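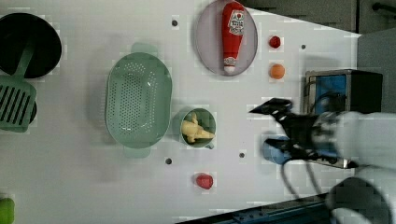 Chapter 7
Sorting and Storing Small Kitchen Wares

Key terms: ware, category, home position, working surface, nesting, stray item, return rate

After studying this chapter, students should be able to:

Identify the main groups into which small kitchen wares are sorted.
Lay out a mixed set of wares on a working surface before storage.
Assign a home position to each group and label it correctly.
Deal with stray items according to the rules of the workplace.
Complete a storage record for a teaching kitchen or a shared kitchen.

7.1 Why Wares Are Sorted

A kitchen in daily use seldom stays in order without a system. Pans are set down beside plates, a spatula is left across a pan, and food items end up wherever there is space for them. In a home kitchen the result is a short delay while someone looks for the colander. In a shared kitchen, where several groups may use the same cabinets between morning and evening, the same disorder costs working time at every change of group.

Sorting is the act of placing wares into groups that share a use, a shape, or a place of storage. Storing is the act of putting each group in its home position. The two tasks are often carried out together, but they are treated separately in this chapter. Students who begin storing before they have finished sorting tend to fill the nearest shelf first and must later empty it again.

The teaching kitchen at Moscombe, which is used as the main case in this chapter, holds 289 small wares in four storage bays. Its inventory is checked each May. Before the present system was introduced, wares were returned to any cabinet with room in it, and the yearly check took two full afternoons. It is now completed in one morning.

7.2 The Open Layout

The method taught in this course is the open layout. All wares to be sorted are placed on a clear, light-colored surface with space between them. A white tabletop is suitable, as dark pans, green utensils, and small red or orange items are all easily told apart against it. Wares should not be stacked during this stage. An item lying partly under another, such as a pan beneath the head of a spatula, is easily missed in the first count and should be moved into the open.

The layout in the opening photograph contains wares from several groups. Students will return to it in Exercise 7A.

Cookware. Pans, pots, and their lids. These are stored low, with the heaviest at the bottom.

Utensils. Spatulas, ladles, and other long-handled tools. Slotted and solid tools may share a drawer, but their handles should face the same way.

Draining and straining wares. Colanders and sieves. A colander with handles on its rim needs more shelf width than its bowl alone would suggest. Measure across the handles.

Tableware. Plates, cups, and bowls. Oval plates do not stack well with round ones and are given a separate place.

Food and condiments. In training sets these are usually play pieces, such as a toy ketchup bottle or a strawberry. They are sorted by the same rules as real goods and are never left on the plate or in the cup where they were found.

7.3 Stray Items

A stray item is anything on the working surface that belongs to none of the listed groups. The small toy figure resting in the green cup is a stray item for the purposes of this chapter. It should be taken out of the cup, entered in the record under "Other," and placed in the stray box. The cup is then sorted as tableware in the usual way.

Small round items require particular care. A ball the size of a cherry tomato will roll if the surface is not level, and it may be carried off inside a larger ware. Collect such items first and keep them in a shallow tray until the remaining groups have been formed.

7.4 Choosing Storage Units

Two shelving systems are referred to in the exercises. The Zeltberg unit has fixed shelves and is rated in this course for kitchens holding up to 200 wares. The Carré unit has adjustable shelves and can be extended by adding bays. Moscombe uses four Carré bays, with Posier drawer inserts for utensils. Larger sites, including central stores of 2,000 to 3,000 wares, are covered in Chapter 9.

Exercise 7A

Study the opening photograph and draw up a table with one column for each group named in Section 7.2 and a further column headed "Other." Enter each item once. Where an item is partly hidden, write "to be confirmed" beside it.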